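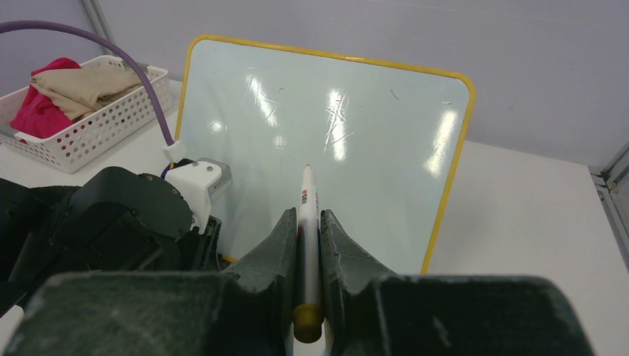
Taller de organización de aula · Módulo Sisay
Apuntes de la sesión 2: la pizarra pequeña y el rincón de trapos

Ojo, esto son notas rápidas, la versión larga se cuelga en Plamitz antes de noviembre.

Material por mesa
pizarra blanca de mesa, con marco
rotulador de borrado en seco
borrador pequeño
cesta de plástico
2 paños para limpiar, uno seco y otro húmedo (no mezclar)

Antes de escribir
Probar el rotulador en una esquina. Si no borra a la primera, apartarlo. Nada de permanentes en la misma caja, ya pasó en el grupo Plutard y hubo que tirar una pizarra.
Trazo suelto, sin apretar. Las superficies brillantes se rayan y luego la tinta se mete en el rayón. Con luz de techo fuerte hay reflejos: inclinar la pizarra o girarla un poco hasta que se lea desde el sitio del alumno.

Borrar
Primero en seco, de arriba abajo. El velo gris que queda es polvo de tinta, extenderlo con la mano es peor. Paño apenas húmedo, después el seco. Esperar 2 minutos antes de volver a escribir.
El tapón, siempre puesto entre ejercicio y ejercico. Guardar el rotulador tumbado.

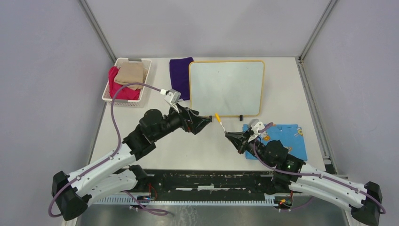
Los paños: doblados los que van a usarse, y los ya usados a la cesta. Doblar en cuartos, bordes hacia dentro. Si uno se queda arrugado en el fondo no pasa nada, se saca al final y se dobla con el resto. Los estampados sirven igual, pero mejor de algodón y sin pelusa.

Orden de recogida
1. tapar el rotulador
2. borrar y repasar el marco, que ahi se acumula polvo
3. pizarra plana, al fondo de la mesa
4. paños a la cesta

Práctica: por parejas, ciclo completo (escribir, borrar, recoger). Somos 17, así que habrá un trío. Apuntar lo que estorba en la mesa y en qué momento.

Para la próxima: traer la ficha Floltent rellena, las dos caras. Falta ver las pizarras de pared y los imanes, no dio tiempo.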